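Search this site Go Menu

# Molomon: drinks and small table tasks

June – by Norbert Medve

Hello, and thank you for stopping by. Molomon is a collection of short clips of ordinary drink-table work: filling cups, carrying them over to a tray, setting them down, wiping up afterward, and putting the kettle back where the next person can find it. I put this page together so that anyone who downloads the clips can tell what they are getting, and I am afraid I do tend to go on a bit, so please feel free to skip to the part you need.

## What is in it

There are 311 clips in the main folder and 54 more in a folder called `extras`. Each clip covers one small job from start to finish. The jobs fall into 6 groups, and the group name is the first word of every file name:

- `pour` – filling a cup from a carton, jug or kettle
- `carry` – moving a filled cup from one spot to another
- `tray` – setting cups on a tray or taking them off
- `stir` – anything with a spoon in it
- `wipe` – drips, rings and crumbs
- `reset` – putting the table back in order

Milk turns up far more often than any other drink. I like it for this kind of work, as you can see the level through a clear cup even when the light is poor, and it makes a drip very easy to spot on a pale tabletop. Water is much harder to follow, and I would suggest leaving the water clips for later if you are only getting started.

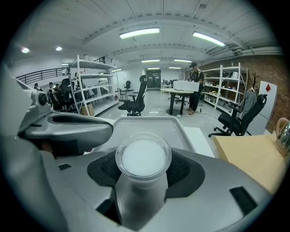 The cups deserve a paragraph of their own, I think. A soft plastic cup gives a little when you hold it, and a full one gives in a way that sends the milk right up to the rim – anybody who has carried drinks across a room at a birthday party will know the feeling. In the notes for each `carry` clip you will find a fill level, written as `low`, `half` or `high`. These were judged by eye, so please don't treat them as measurements!

## Rooms

We worked in 2 rooms, Ellon and Bozsik. Ellon is the smaller one and has the better sink. Bozsik has more floor to cross, so most of the longer carries come from there. People go about their own work in the background in both rooms, and chairs wander from one clip to the next, so don't rely on the furniture to tell you where you are. The room name is in the notes file.

## Known problems

A few `stir` clips are filed under `pour`, mostly where the spoon was already in the cup. The notes for `extras` are thinner than the rest and some have no fill level at all. I am working through them in the evenings, with a cup of something nearby.

## Using it

Unpack everything into one folder and keep `notes.csv` next to the clips. The Flasano viewer will open it as is. If you find a clip in the wrong group, please send me the file name and the group you would put it in, and I will fix it in the next upload.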